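Home Projects Reports People Archive Search

Unloading and Loading a Dishwasher with a Two-Armed Mobile Robot: How Far Are We?

Term project report
Siham Sleiman and Yu-na Jeon
Submitted in December

1. Purpose

The question set for this project was whether a machine can do one ordinary kitchen chore well enough that a household would leave it to the machine. We chose plate transfer between a dishwasher and a sink rack. The chore is repetitive, it is done in nearly every home that owns a dishwasher, and the result is easy to check. A plate is either standing in its slot or it is not.

We did not try to build a robot. The platform, a Keltau mobile base with two arms and a camera at head height, was already in the lab and had been used for drawer opening the year before. Our work was limited to the task definition, the collection of demonstrations, the training of one control policy, and the evaluation.

2. Background

Household chores have been harder for machines than factory work for reasons that are well known. On a line, the part arrives in the same position every cycle and the lighting is fixed. In a kitchen, the rack may be pulled out partway or fully, the plate may lean to either side, and the person who used the kitchen last has left things where it suited them. A fixed program fails as soon as one of these conditions changes.

The commercial answer to dishes has been to avoid handling them. A dishwasher is itself a robot of a simple kind, and it works because a person does the part that requires hands. The person scrapes, turns, spaces and stacks. What remains to be automated is the part that was left to the person on purpose.

Learned control changes the situation to some degree. A policy trained on demonstrations does not need a model of the rack. It needs enough examples of a gripper approaching a rack and of a plate going in. How many examples are enough is mostly an empirical matter, and the published answers vary with the hardware.

3. Task definition

The task has two directions.

Direction A (load): pick a plate from the rack in the sink and stand it in the lower rack of the dishwasher.

Direction B (unload): pick a plate from the lower rack and stand it in the sink rack.

The dishwasher door is opened by the operator before the trial begins. Door opening was dropped from the task early on. The handle on our unit sits flush with the panel, and the fingers could not get behind it without pushing the door shut.

A trial is a success if the plate is standing without support from the gripper when the arm has withdrawn, and if no other plate has been moved out of its slot. A plate that is standing but in the wrong row counts as a success. A plate lying flat on the tines does not. If the operator touches the emergency stop for any reason, the trial is a failure.

4. Equipment and setup

Both arms carry the same multi-finger hand. We used the Plukosus finger pads, which are softer than the pads the hand ships with, after the original pads let plates rotate during lifting. The pads wear at the tips and were replaced once during the project.

Control ran on a workstation next to the kitchen. Demonstrations were recorded by teleoperation, with one of us driving and the other resetting the plates. We changed places every hour, as fatigue showed up clearly in the recorded trajectories: longer pauses before the grasp, and more corrections after it.

We collected 425 demonstrations over both directions. Recordings in which the driver dropped a plate were discarded. Recordings in which the driver missed the slot and tried again were kept, on the theory that the policy should see what recovery looks like. We return to this choice in section 6.

All crockery was plain and undecorated. Bowls, glasses and cutlery were out of scope.

5. Observations during trials

5.1 Grasping

Picking was the easier half in both directions. A plate standing on edge presents a rim that the fingers can close on from above, and small errors in position are absorbed by the pads. Most failed picks came from an approach that was too low, so that the fingertips met the rack before the thumb had cleared the rim. Raising the approach height in the demonstrations reduced this, at the cost of a slower descent.

Light-colored plates against light surfaces gave worse results than we expected. The depth camera returned sparse data on glazed ceramic, and the policy relied on the color image in practice. Polished surfaces added a second difficulty. When an arm passed over the counter, its reflection moved with it, and in early versions of the policy the arm sometimes slowed for no reason that we could find in the joint data. We suspect the reflection but did not isolate it.

5.2 Placing

Placing was where the time went. The slot between two tines leaves little clearance, and the plate hides the slot from the head camera during the last part of the motion. A person solves this by feel. Our hands report motor current but have no sensing at the fingertips, so contact with a tine is noticed late, if at all.

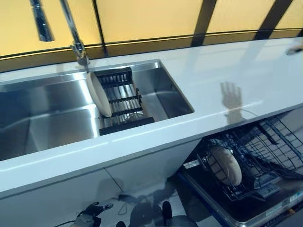
The two racks differ in a way that matters here. The bars of the sink rack run parallel with open gaps, and a plate set down at a slight angle will often settle against a bar. The dishwasher rack has a dense grid of tines, and a plate that comes down at the same angle lands on top of them. The policy had to learn two placing motions that look alike from a distance — one tolerant, the other not.

Direction B was therefore more reliable than direction A throughout, although the two had been given equal weight in the demonstrations.

5.3 Reach and posture

With the door down, the base cannot stand directly in front of the rack. The arm works from the side, near the limit of the elbow, and the wrist has to turn the plate while the arm is extended. In 13 trials the controller stopped at a joint limit with the plate still in the hand. These were scored as failures even though nothing was dropped. Moving the base during the transfer would likely have avoided most of them, but we kept the base fixed to limit the number of variables.

6. Discussion

Under our conditions the robot can do part of the chore. It can move single plates between two known racks, slowly, with an operator standing by. It cannot be left alone with the task. The failures were mild in most cases, but a plate balanced on top of the tines looks finished to the policy, and the policy moved on from it without checking. A person who had to inspect the rack afterward would save little effort.

Keeping the retries in the training data had mixed effects. Recovery from a missed slot did appear in the trained behavior, which we had hoped for. The policy also learned to hesitate above slots it could have entered directly. Siham's view is that the retries should be kept and labeled. Yu-na would remove them and collect recovery examples separately. The data we have does not settle this.

Speed deserves a separate remark. We did not score time, and the comparison with a person would not be favorable. For a household this may not matter much, provided that the machine can work unattended. It matters a great deal in a commercial kitchen. We spoke with the kitchen manager at Dunico, the contractor that runs the campus cafeteria, and her first question was how many racks per hour. Her second was whether it could stand being splashed. We had no useful answer to either.

7. Limitations

One kitchen, one dishwasher, one kind of hand. No food residue was present on any plate. The lighting was the same for every trial. We expect the policy to do worse in any other room and have not tested it in one. The kitchen in the Alvarado building was considered for a transfer test, but the base does not clear the door sill.

8. Further work

a) Fingertip contact sensing, even a simple switch, for the last part of the placing motion.

b) A camera on the wrist, so that the slot stays in view while the plate is lowered.

c) A check step after each placement. The head camera sees the rack well once the arm is out of the way, and a separate classifier could report a plate that is not seated.

d) Base motion during the transfer.

Item (c) requires no new hardware and should be done first. The recordings are stored on the lab server with the task definitions, and a later group can use them without repeating the collection. The pad replacement procedure is written up in a separate file in the same folder.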